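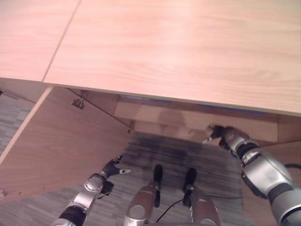
Section 4: Putting Your Knits Away for the Season

By now you have unpacked your Lollum storage kit, checked the parts against the list, and found a cupboard or cabinet to keep it in. Well done! The next part is the one most people enjoy, so put on some music and give yourself an unhurried afternoon. Everything in this section works the same way for the Lollum and for the smaller Pudent kit, except where a note says otherwise.

Before you begin

Have your clean, fully dried knits close by, along with the liners, the two Biltum moisture packs, and the label cards from the small envelope. A room at 70 degrees or a little cooler is very comfortable for this kind of work, and for the sweaters too.

CAUTION: Never store anything that still feels damp at the cuffs, the collar, or the underarms. These spots dry last and they are easy to miss.

Lining the cabinet

1. Empty the cabinet and wipe the inside with a soft cloth wrung out in plain water. Skip the scented sprays, please, even the nice ones.
2. Leave the doors open for 4 hours. Longer is fine if the day is humid.
3. Unroll one liner with the printed side down and smooth it from the back corners toward you. If it curls, roll it the other way for a minute and try again.
4. Trim the front edge so the door closes freely. Ordinary kitchen scissors will do.

NOTE: Pudent liners come already cut to size. If yours is too wide for the shelf, fold the extra under and don't worry about the small ridge it leaves.

Folding

1. Lay the sweater face down and button any buttons first.
2. Bring each sleeve straight across the back, then fold the sides in so they just meet.
3. Fold up from the hem in thirds. Go gently with ribbed knits, and let the folds stay thick and loose instead of pressing them flat with your hands.
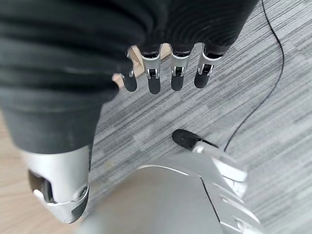 Dark gray knit with soft, thick folds.

4. Stack the heaviest pieces at the bottom and anything lacy or open-worked on top. If you have to push down to close the door, start a second stack.
5. Fill in a label card for each stack. You may think you'll remember what went where, but October is a long way off when you are packing in the spring!

CAUTION: Don't hang heavy knits for the season, even on the padded hangers sold under the Ruddock name. They are lovely for jackets and blouses, but a heavy sweater will grow at the shoulders.

Placing the moisture packs

1. Tear the outer wrapper only. The inner pouch stays sealed.
2. Set one pack at the back left of the shelf and the other at the back right, with a hand's width between each pack and the nearest sweater.
3. Write the date on the tab and change both packs after 100 days.

NOTE: Fibers that are 100 percent cotton can share a shelf with wool, and the packs are safe with both.

For airing and mid-season checks, continue to Section 5.

Guide revised May 24, 2023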